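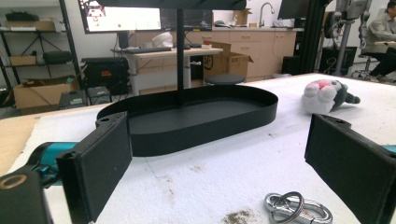 *A plush toy lying on its side near two metal carabiners.*

## Soft Things and Hard Things

Push on a plush toy and it changes shape. Let go and it slowly returns. The outside is fabric, and the inside is usually a filling of thin fibers with air between them — squeezing pushes some of the air out.

A carabiner is a metal clip. It is rigid, so your fingers cannot squash it. Only the gate moves. A spring closes it again.

Engineers measure stiffness in newtons per meter. A spring rated at 1000 needs three times less force than one rated at 3000 to move the same distance.

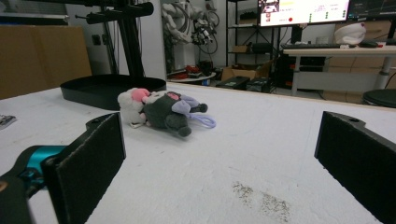
*Two small plush toys pressed together, one with a lavender loop.*

When two soft objects touch, both can flatten a little where they meet. The contact area grows.

**Try it:** Press two plush toys together, then two metal spoons. Compare the places where they touch.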